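Robot club list, September
Posted by Ersoy, 16:50

Hello all,

I am writing about the microwave task for the Nornport student competition. Our group keeps the oven on the marble-patterned slab and works with the gripper from there.

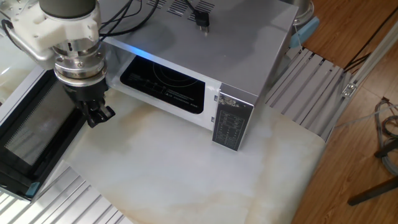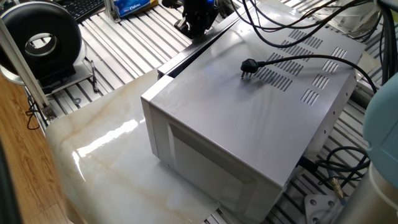 The oven door is wide open in the first one. I would like us to agree on the door position before we write the next part of the program, so please send me your opinion.

On the earlier message:

> Dear group, I have read the rules from Felten two times
> and I am still not sure. Is the time limit for one
> attempt 600 seconds, or is it for the whole task
> with all attempts together?

It is 600 seconds for one attempt. The clock starts again when the judge calls the next attempt. A full task gives 1000 points, and each touch by hand costs 50 points.

The rules are in the Clevum folder, second page. I will be in the lab until the evening.

With kind regards,
Ersoy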